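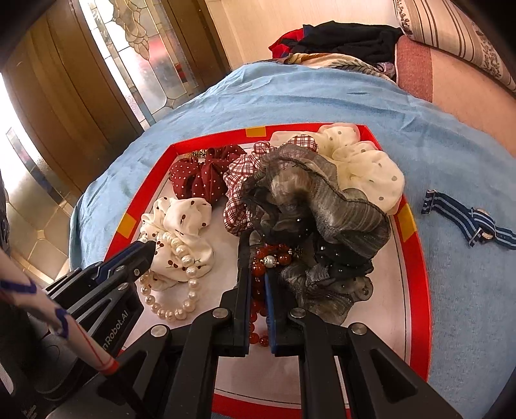
Elastic that goes slack: testing narrow elastic before you sew it in

Most complaints about handmade fabric goods that reach the Skavside sewing room concern elastic. The cloth outlasts it by years. A waistband or sleeve cuff comes back with the casing intact and the elastic inside stretched to a length it will not return from. This item covers how the loss happens, how to test a roll before you commit to it, and how to store what you have.

Narrow elastic is sold in three main constructions. Braided elastic has rubber or spandex cores running lengthwise with polyester yarns braided diagonally over them. It narrows as it stretches, and it loses grip if a needle pierces the cores. Knitted elastic keeps its width under tension, is softer, and can be sewn through with little damage. Woven elastic is the firmest of the three and the thickest, and it tends to show through light fabric. For a casing in lawn, voile or satin, braided or knitted is the usual choice. For anything stitched directly to the cloth, use knitted or woven.

The core matters more than the construction. Natural rubber recovers strongly when new but degrades with heat, sunlight, skin oil and dry-cleaning solvent. Failure is often sudden, with the core turning brittle and snapping inside the yarn cover. Spandex loses its recovery more gradually and is damaged mainly by chlorine bleach and high dryer temperatures. Labels on small rolls often omit the core fiber. If the seller cannot tell you, treat it as rubber.

Yuzuki Mizuno drew up the bench test we now use on every new roll. Cut a sample and let it lie flat for an hour, since elastic taken straight off a card is already under tension. Mark two points 4 inches apart with a fine pen. Clamp one end, stretch until the marks are twice as far apart, and pin the other end at that length. Leave it for 30 minutes. Release it, wait a further 30, and measure between the marks again. A reading of 4 inches, or a hair over, is a pass. Anything that has grown by a quarter inch goes in the bin for bag ties and plant supports.

Repeat the test on a second sample that has been through a hot wash and a full dryer cycle. The two results can differ a good deal. Roll 201, a flat white braid bought in February under the Rendari label, passed the dry test without visible growth and failed after laundering. The remainder is marked for items that will be hand washed only.

Cutting length should follow from the test. The common rule of cutting elastic to the body measurement less a fixed amount ignores the stiffness of the roll. A better method is to wrap the elastic around the wearer, pull it until it holds without marking the skin, and add the overlap. Where the wearer is not available, pull the sample to a comfortable tension, record the ratio of stretched to relaxed length, and divide the finished measurement by that figure. Write the ratio on the roll.

Joins are the other weak point. A knot is quick but leaves a lump, and it can work loose in smooth synthetic elastic. Overlap the ends by half an inch, sew a box with a short zigzag, and backstitch across it once. Butting the ends over a scrap of cotton tape gives a flatter join and suits woven elastic. Use a ballpoint or stretch needle for both. Pull hard on the join before closing the casing.

Casings should be an eighth of an inch wider than the elastic. Tighter than that and the fabric drags, which concentrates the stretch in short sections. Much looser and the elastic rolls over on itself. Two vertical lines of stitching, placed at the side seams, will stop it from twisting.

For storage, keep rolls loosely wound, in the dark, away from radiators. Take elastic off stiff cards if it was wound under tension. The Jakilero drawer unit by the cutting table is now reserved for elastic, with the most recent purchases at the back. Please cut from the front.

Members who want a roll tested can leave a yard of it in the Kazlauskienė room by noon on Wednesday, labeled with the width, the fiber content if known, and the intended use. Results will be pinned to the board beside the pressing station.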